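The Return of the Steamed Supper

Steaming went out of fashion in American kitchens sometime after the microwave came in. For years it meant limp broccoli and diet plates. Now it is creeping back, mostly among people who live alone or in small apartments and don't want to heat an oven in August.

Béla Szilágyi has taught home cooking in the river town of Trundamum for 3 decades. His evening class used to be all stews and roasts. He dropped the roasts when students kept asking for something they could make on a weeknight without washing four pans.
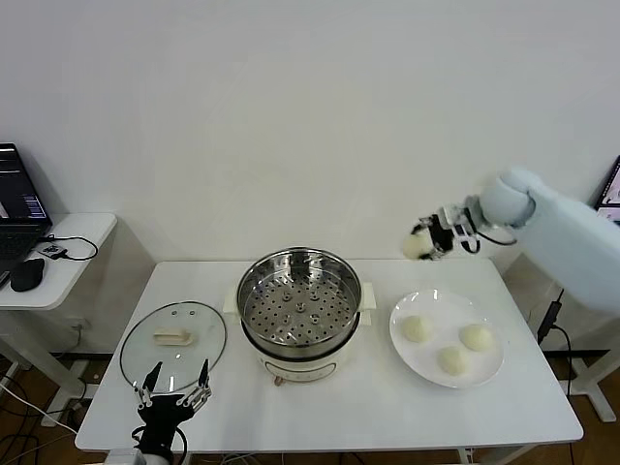

Fish is where he starts people. A thick fillet takes eight minutes, and the flesh tells you when it's ready by flaking under a fork. He salts it first and lays it on a cabbage leaf so the skin doesn't stick. A basket with a perforated steel tray, like the one on this electric steamer, lets the vapor come up evenly, but the holes are small and fish skin will catch in them. Dumplings get the same leaf.

Rice is harder. Szilágyi soaks it for an hour and steams it in a shallow bowl, and he admits the first few batches are usually gummy.

The town has its own history with steam. A parish cookbook from 1813 gives directions for a pudding tied in cloth and hung over a kettle until dark. The bakery on Durar Street still sells a version of it in winter – dense, brown and not very sweet. It went through 469 of them last year.

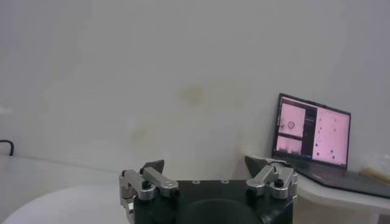 What to Buy First

Skip the gadgets. A pot with a tight lid and a basket that fits it will do most jobs. Wijaya, the housewares store by the bus station, sells a plain basket made by Skirkum, and most of the class ends up with one. Electric models cost more and free up a burner.
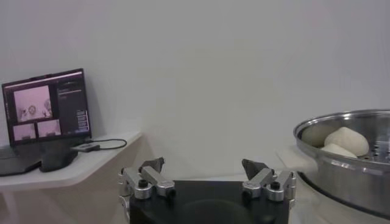
3 min read

Keep the water below the basket and check it halfway through. A pot that boils dry will scorch, and the smell stays in the kitchen for days. Szilágyi's mother, who is 83, drops a coin in the bottom. When it stops rattling, she adds water.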